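3.2 Choosing the bin and the ball

I spent far too long on this part of the study, so bear with me. The question I wanted to answer in Haverford was a small one: when people put a single object away, how much does the container matter? Everyone writes about the objects. Hardly anyone I read had much to say about the bin, and I'd become a bit obsessed with bins by then (my kitchen was full of them).

I settled on a plain white plastic one, with rounded corners and an oval handle slot you can see straight through. I'd tried fabric baskets in the pilot and they sagged, which changed the opening from one go to the next. A stiff wall stays where you put it, and you can wipe it down between sittings!
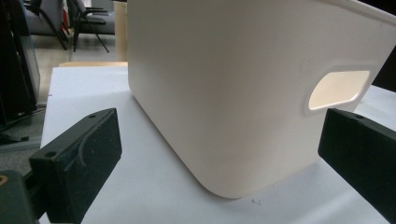
Size was the next headache. The Tundus bins we had for the pilot were lovely and deep, but people leaned right over them to look in, and then I was measuring leaning. The shallow Flotar trays had the opposite trouble, as the ball hopped straight back out again. What I wanted was something with proper sides that you could still see the bottom of from a normal standing position, and a white bin helps a lot there, as it lets so much light through its walls.

The ball was an easier choice. A tennis ball is cheap, it's the same size every time, and it shows up beautifully against anything pale. It also rolls, and I wanted that. A beanbag stays where it's dropped and forgives all sorts of sloppiness, whereas a ball asks you to make up your mind about where it's going.

We laid a white board over the wooden table so that every sitting started from the same plain surface. The bin went on the left half and the right was kept for the ball. I did wonder about swapping sides halfway through, and I still think someone should try it, but with 15 people doing 10 rounds each I had enough to be getting on with.
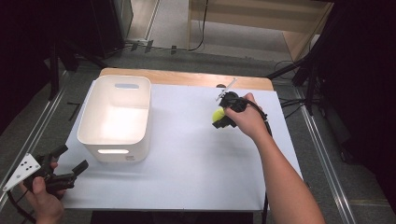
Figure 6. The board, the bin and the ball during a sitting.

People's habits were more varied than I'd expected. There were droppers, who let go from above the rim, and there were placers, who went all the way down to the floor of the bin as if the ball were an egg. A few changed over as they got tired. I've kept both groups together in the main results and split them in the Sirkorura comparison, where the difference is easier to follow.

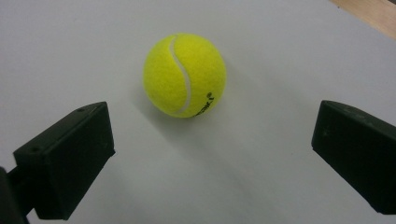
One more thing about the starting spot. I didn't mark it with tape in the end, as the pilot group kept fussing to get the ball exactly on the cross and lost their rhythm. I just asked for it to be set down somewhere clear of the bin and left to come to rest before the next round began. It makes the starting distances a little untidy, and I've allowed for that in section 4.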